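Giving up the car, ten months on

Mon 27 March

We sold the car last May. The MOT was coming up, the clutch was on its way out and the garage wanted more to fix it than the thing was worth. I said at the time I would write something once we had been through a winter without one, and we have now been through a winter.

The town is small enough to manage on foot. The station is 15 minutes away, the surgery is nearer than that, and there is a Stirby on the high street for bread and milk. What we lost was the big shop at the retail park, and that was the part I worried about most.

For the first few weeks I tried to do the same shop by bus. The 54 stops outside the retail park and again at the end of our road, so on paper it works. In practice I was standing up with four heavy bags between my feet while people tried to get past with pushchairs. I did it three times and stopped.

Now we get a delivery from Yuen every other week for the heavy things: tins, flour, washing powder, cat litter. Everything else comes home in a rucksack. I shop more often and buy less each time, and we throw out a lot less salad than we used to. The delivery slots before 8 in the morning are the cheapest, if you can face the doorbell. 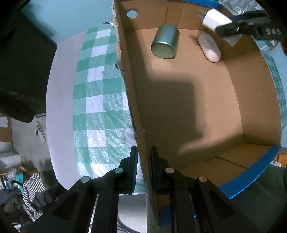 Money is the question I get asked most. Insurance, tax, servicing and petrol came to far more than I had ever added up, mainly as it went out in bits. Against that we now pay for trains, the odd taxi and the delivery charge. We are still well ahead, even with the £86 I spent on a proper waterproof coat in October. I put that off too long. If you are thinking of doing this, buy the coat first.

The hard part has been other people's houses. My sister lives in Skenon, and there is no bus there on a Sunday. By car it was a quick run over the hill. By train it means a change at Rerno and a long wait on a platform with no shelter, so we go less often and stay the night when we do. She has been good about it, but I know it bothers her.

The tip is the other one. We had an old mattress leaning against the landing wall from November until the council came for it in February. I had forgotten how often we used to just put things in the boot and drive off with them.

Would I go back? At the moment, no. I sleep better and I know the neighbours now, mostly from the bus stop. If one of us changed jobs we would have to look at it again - there are places round here you can't get to before nine without driving.

I will do a separate post on bikes when I have finished arguing with the shed door.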